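Week 3 notes: teaching by hand

Okay, so last time we drove the arm with a joystick and everyone hated it (me too!). Today you hold the gripper yourself and just do the task, and the recording becomes the demo. Aim for 30 good ones per pair. Go slow near the cup, keep both finger markers in view, and please don't rush the close.

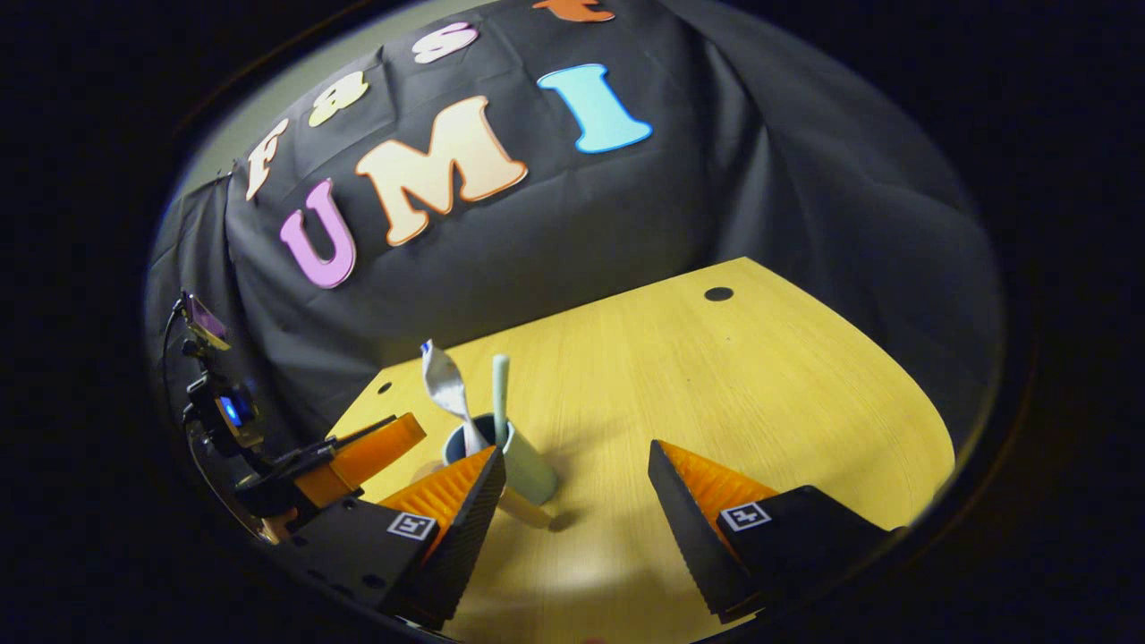
Aravind Pai thinks 30 is too few and would start at 80, with the cup moved every time. Try it if you have the patience! Logs are due 16th July.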